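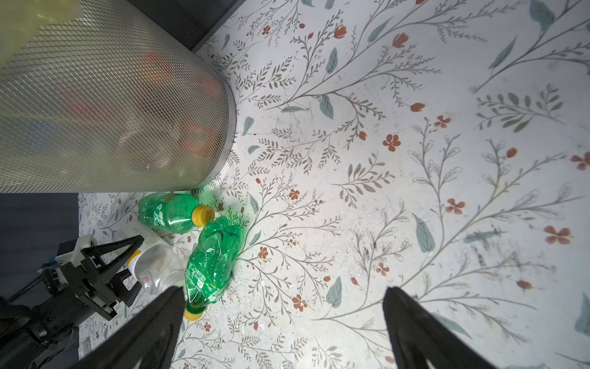

Building a tape delay plugin from scratch – project report

By Maricruz Barajas
23 May 2024

Module: Audio Software Development, second year. Plugin name: Drandevo. Formats built: VST3 and AU. No AAX, didn't have time for the signing stuff.

What I set out to do

A delay effect that behaves like a worn tape machine. Wobble, dull repeats, a bit of dirt when you push the feedback. I wanted it to run on the lab machines without choking and to have few enough controls that a guitarist could use it without a manual. Original plan had a spring reverb too. Dropped that in week two.

How it works

Circular buffer, one per channel. Delay time goes from 7 ms up to 600 ms. Read position is moved by a slow sine plus some filtered noise, which gives the wow and flutter. First version used straight linear interpolation and the top end vanished whenever the wobble was on. Swapped to cubic, much better, costs a little more CPU.

Feedback path: low-pass filter, then soft clipper, then back into the buffer. Order matters. I had the clipper first for ages and couldn't work out why the repeats sounded fizzy. Filter after clipper would have been the obvious thing on paper but the filter before it stops the highs piling up and the clipper only gets the mids to chew on. Still a bit fizzy at max feedback if I'm fair.

Parameter smoothing – this took longer than the actual delay. Turning the time knob made clicks. Tried a crossfade between two read heads, which got rid of the clicks but also got rid of the pitch swoop, and the swoop is half the reason people like tape delays. Ended up gliding the read position over 300 ms. Swoop is back. Clicks gone on everything except preset changes.

The interface

Five knobs: time, feedback, wobble, tone, mix. Window is 600 by 377, fixed size. Resizing is on the list. Text is too small on the high-res screen in the editing room, I know.

Testing

Compared it by ear with two plugins the department has licences for, Trinora and the echo module in Sinov. Trinora is smoother on long repeats. Mine has more low end and I think I prefer it on drums, but I've been listening to it for months so don't trust me. Sinov syncs to host tempo properly, mine only does it when the host is playing. Press stop and it forgets.

One crash that I could repeat: change the sample rate with the plugin window open. Buffer was being resized while the audio thread was still reading from it. Moved the allocation into the prepare call and it hasnt happened again.

De Haan prize brief asked for a null test as well, so with mix at zero the output cancels fully against the dry track. Good.

What I would do differently

Write the preset code early. Mine saves the knob values but not the sync button, becuase I added that last. Also use version control from day one instead of folders called final and final2.

Plan is to fix presets and resizing by August, then put the Mac and Windows builds up free.

Comments

tobyk_mixes: Does the wobble run separately on left and right? Would love that as a switch.

Maricruz Barajas: Same on both at the moment. Switch is easy, will add it.

lowpasslenny: Please keep the swoop. Everyone smooths it out these days.

hannah.r: Any chance of a Linux build?

We use cookies to keep you logged in and to see which pages get read. Accept all | Manage settings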